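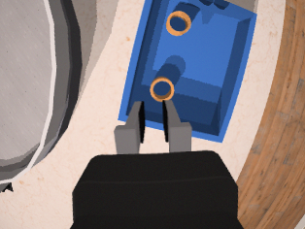
Notebook, February, started 8:40

Picking up the glue question again. The Juvura sample came in the morning mail with a two-page sheet that promises a cold liquid hide glue with the strength of hot glue and none of the bother. I have read that sentence in one form or another on every bottle of liquid hide glue I ever bought, so I am starting from the position that it is wrong and will let the blocks talk me out of it.

What set this off: the Vasseur chairs. Two of the set came back with the back rail joints open at the left post. Those were mine, done with the old liquid glue, and I want to know if the fault was the glue, the fit, or me. Bernadette thinks it was the fit. She may be right. I cut those tenons in a hurry and I remember shaving one of them more than I liked.

Stock for the test is maple, from the short board behind the bandsaw, all from the one board. I asked the seller in Larndale when it was dried and got a shrug, so I checked it with the pin meter in several spots and it was even enough for my purposes. Face grain to face grain, lapped, freshly planed, no sanding. The sheet says to "lightly abrade" the surface first. I don't see what that does on a planed face except fill it with dust. I am leaving a few blocks to do their way so they can't say I didn't follow directions.

Three glues:
A – hot hide glue, our usual, soaked overnight, in the pot before anyone was in
B – the Juvura liquid
C – yellow wood glue, the open bottle, for a reference

Note on the pot. The dial on it is decorative. I set it where it always sits and the thermometer in the water jacket kept drifting up through the first hour. Turned it down twice. If the hot glue comes out weak I will have to consider that I cooked it. Bernadette's note in the margin of the last entry says to throw the pot away and I am starting to come around.

9:30. Glued up the A blocks. Room was cold so I warmed the maple on the radiator first, which I would do on a real job. Fair or not? The Juvura sheet makes a big point of not needing warm wood. I decided each glue should get what its own maker or its own habit calls for, and the results are for that way of working. You could argue with this. I argued with it myself for most of a cup of coffee.

10:15. B blocks. It runs thinner than the old bottle and smells less, slightly sweet. Long open time, I'll give it that. I put one pair together, slid it around, took it apart, put it back, and it was still happy. For a chair with a lot of sticks in it that is worth something. Clamped all of them with the same small screw clamps, and tried to stop each one at the same feel, which is a soft way to measure anything. We do not own a clamp gauge and I'm not buying one for this.

10:50. C blocks. No remarks. It is yellow glue.

The lever rig is the one Bernadette built for the dowel tests, with the bucket on the long arm. I went over it again before trusting it. The pivot bolt had worked loose and the arm was rubbing on the left cheek, so whatever we wrote down for the dowels should be taken with some doubt. I put a washer in on each side and waxed the bolt. It swings free now. I have put a line through the dowel page in the last book but left it readable.

Next morning, 7:50

Overnight the heat went off as usual. A and C look fine. Two of the B blocks have squeeze-out that is still rubbery where I can get a thumbnail in it. The sheet says full strength in 24 hours "under normal shop conditions." I would like to meet the person with the normal shop. Leaving everything clamped another night. That is a change of plan partway through and I'm writing it down as one.

Used the wait to take apart the worse of the Vasseur chairs. The post mortise has a skin of old glue down one side and almost none on the other. The tenon matches: shiny on one cheek, bare wood on the other. So the joint was touching on one side only. That is fit. One point to Bernadette. But the glue on the good side had also let go cleanly, with no wood pulled, and good glue on clean wood ought to take some fibers with it. So I don't think the glue gets off free.

Steam and a palette knife took most of the residue out. I have not touched the second chair. Better to have one left in its failed condition until we agree on what we are looking at.

Day after, 9:00

Broke the blocks. Water into the bucket slowly from the jug, same jug, same hand.

The A set failed in the wood nearly everywhere. One came apart along the glue line at a corner and when I looked, that corner had a low spot from the planer. My fault. I'm counting it as a bad block and keeping it in the box.

The C set failed in the wood. No surprise.

The B set was mixed. The better ones tore wood over most of the face and took as much water as the others. The poorer ones let go along the line with a sort of frosted look on both faces. I lined them up in the order I glued them, and the poor ones are mostly the late ones. Either the glue was skinning over while I fussed, or I was putting less clamp on by then because my hand was tired. I can't separate those two from this test and I'm not going to pretend I can.

The abraded blocks were no better than the planed ones. Too few of them to say more than that.

So what do I believe? The Juvura holds maple well enough on a flat, fresh face, when it is given two nights in our kind of cold. The sheet claims a good deal more than that. It quotes a figure from tests at Trultarura, with no wood species, no moisture, and no count of how many samples they broke or threw out. I wrote to ask. Until they answer, that number is an advertisement.

It also says the bond reverses "easily" with warm water. I laid a wet rag on one unbroken B pair at 9:40 and it was loose at 11. The A pair beside it, same rag, took until after lunch. For repair work that cuts both ways. Easy to undo on the bench is also easy to undo beside a kitchen radiator with a kettle going, and I'd guess a lot of chairs live there.

Still to do
– repeat B with the gluing order shuffled, and rest between clamps
– same again in oak, if the offcuts are dry enough
– one real mortise and tenon in each glue, cut to a good fit, and one cut deliberately sloppy
– a damp test, a week in the bin with a wet sponge, then break
– new thermometer, or a new pot

For the Vasseur chairs I am going back to hot glue and recutting the worst tenon with a glued-on cheek. Bernadette wants to try the liquid on the second chair, as she says we'll learn more from that. We would, but it's the customer's chair. If she wants to try it she can have the stool with the split seat.

Box of broken blocks is on the shelf over the drill press, marked by glue and by order. Please don't burn them yet.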